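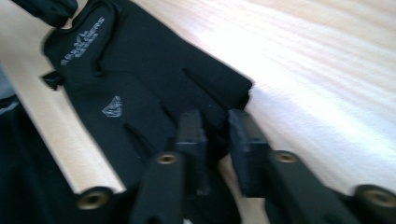 出産後すぐの発情で種付けするか、次の発情まで待つか

投稿者：Noemi Tedesco
カテゴリ：馬の生産・繁殖

はじめまして。日本語は母語ではありませんので、変な表現がありましたらお許しください。夫と小さい牧場をしていて、繁殖牝馬を持っています。サラブレッドの生産については、まだ初心者だと思います。

質問したいのは、出産した後の最初の発情（英語で foal heat というもの）のことです。

牝馬の名前はStustidskaで、9歳です。四月の終わりに三番目の子を産みました。お産は夜の二時ごろ始まり、長くかからずに終わりました。後産も普通の時間に全部出たと、獣医の先生に確認していただきました。子馬は牡で、立つのも、乳を飲むのも問題がありませんでした。

今年の相手はWurkisという種牡馬に決めていて、契約も出産の前に済ませてあります。種付け料は2,938ユーロで、生まれた子が立って乳を飲んだら支払う、という条件です。種馬場はNandatmontというところですが、うちから遠いので、牝馬と子馬を一緒に馬運車で運ばなければなりません。預ける場合の費用を聞きましたら、子馬の分も入れて、次の発情まで置くと2,051ユーロになると言われました。種付け料とあまり変わらない金額で、少しびっくりしました。

種馬場の人は、最初の発情で付ければ早く終わると言います。しかし近所の年上の生産者は、最初の発情は受胎しにくいから一回待ったほうがいい、と言います。待つと種付けは五月の終わりになって、来年の出産は今年より遅くなってしまいます。それが続くと、どこかで一年空けなければならないと思います。

皆さんでしたら、どちらを選びますか。また、最初の発情で付けてもいいかどうか、何を見て決めていますか。生まれて間もない子馬を長い時間運ぶことも心配しています。よろしくお願いいたします。

投稿者：Kiyoshi Miyazaki

待ちます。うちは初回の発情では付けません。昔やって止まらなかったことが二回続いたので。
遅生まれでも走る馬は走ります。

投稿者：Lộc Giáp

こんにちは。私も外国から来て、Aokiという牧場で繁殖の仕事をしています。獣医ではありませんから、最後は必ず先生の診察で決めてください。その上で、私たちのところのやり方を書きます。

まず日数のことです。最初の発情は、だいたい出産から7日から9日ぐらいで始まる馬が多いです。もちろん個体の差があって、もっと早い馬もいます。大事なのは発情が始まった日よりも、排卵がいつになるかです。受精卵はすぐに子宮に下りるのではなく、排卵から五、六日たってから子宮に入ります。だから排卵が遅い馬のほうが、子宮が回復する時間を長くもらえることになります。私たちは、出産から十日より前に排卵しそうな馬は、基本的に見送ります。十日以上たってから排卵する馬で、状態も良ければ、付けることを考えます。

次に、見送ると決めている場合です。

難産だった馬。人が強く引いた場合も入れます。
後産が三時間たっても出なかった馬。
外陰部や産道に傷や腫れがある馬。
エコーで子宮の中に液がたまっている馬。
流産、死産だった馬。
熱がある、または食欲が戻っていない馬。

一つでもあれば、その年の日程がどれだけ苦しくても待ちます。反対に、どれもなくて、子宮の戻りが良くて、年齢もまだ若ければ、最初の発情でも止まることは珍しくないです。Stustidskaさんは9歳で、お産も軽かったそうですから、文章で読むかぎりでは候補に入る馬だと思いました。ただし、エコーを見ないで「大丈夫」とは私には言えません。

それから、待つか付けるかの他に、三つ目の方法があります。最初の発情は使わないで、排卵の後、五日以上たったところでプロスタグランジンの注射をして、次の発情を早くする方法です。自然に待てば次の発情は出産から三十日ぐらいになりますが、注射がうまく効けば一週間ほど早くできます。全部の馬に効くのではありませんし、注射の後に汗をかいたり、軽い疝痛のようになる馬もいます。これも獣医の先生の仕事です。私の職場では、日程が少し遅れている馬に、この方法を一番よく使います。

輸送については、私は子馬のほうを心配します。最初の発情のころは、ちょうど子馬が下痢をする時期と重なります。多くは軽いもので、元気があって乳も飲んでいれば自然に治りますが、遠い道を運ぶときに下痢をしていると水分が足りなくなりやすいです。元気がない、乳房が張ったままになっている（子馬が飲んでいないしるしです）、熱がある、そのようなときは運ばないでください。それと、生まれた次の日に血液のIgGを調べましたか。移行抗体が足りない子馬を、ほかの馬が多いところへ連れて行くのは危ないです。

もう一つ、お金の話を書いてすみません。預けないで、種付けの日だけ往復する方法は聞きましたか。近くの獣医の先生に卵胞を見ていただいて、排卵が近くなったら種馬場に電話をして予約します。混んでいる時期は希望の時間に取れないことがありますが、預ける費用は大きく減ります。馬運車を出す回数が一回で済むかどうかは、先生の腕と、種馬場の予約の両方によります。

Noemi Tedescoさんの追記

お二人とも、ありがとうございます。IgGは次の日に調べて、十分な数字でした。往復する方法は考えていませんでした。片道で五時間と少しかかりますが、朝早く出れば、できるかもしれません。

注射の方法について、先生に電話で聞きました。まず出産から九日目にエコーをして、それから決めましょうと言われました。

投稿者：Kazue Kawaguchi

もう方針が決まりかけているようですが、契約のことだけ書かせてください。

出生後に支払う条件でしたら、不受胎でも種付け料は払わなくてよいはずですが、書類に「何月何日までに種付けすること」とか「初回の種付けは分娩後何日以降とする」と書いてある種馬場があります。最初の発情では受け付けない、というところもありますし、受け付けるけれど獣医師の証明書が必要、というところもあります。Nandatmontの人が「早く終わる」と言ったのなら断られはしないと思いますが、口で聞いたことと書類が同じかどうか、一度読んでみてください。子宮の細菌検査の結果を持って行く必要があるかどうかも、一緒に確認したほうがいいです。検査は結果が出るまで日数がかかるので、予約の後に気がつくと間に合いません。

五時間の往復でしたら、途中で必ず休んで、車を止めた状態で子馬に乳を飲ませてあげてください。走っている間は、なかなかうまく飲めません。うちでは二時間ごとに止まります。母馬は前を短くつなぎすぎないように、子馬はつながないで、広く使えるように仕切りを外した馬運車を頼みます。敷料は厚めに入れます。業者さんによっては親子用の仕切りがない車で来ますから、予約の電話で言っておいたほうが安全です。

遅生まれの心配については、五月の終わりの種付けなら来年の出産も五月の初めごろで、私の感覚ではまだそんなに遅くありません。妊娠期間はだいたい十一か月ですから、毎年すぐに止まっていれば、日付は大きく動かないです。遅くなっていくのは、二回目、三回目の種付けになった年です。空ける年のことは、そのときに考えても間に合うと思います。

Noemi Tedescoさんの追記

Kawaguchiさん、ありがとうございます。書類を読みましたら、細菌検査の証明書が必要と、二枚目に小さく書いてありました。九日目のエコーのときに、検査も一緒にお願いすることにしました。仕切りのことも業者さんに聞いてみます。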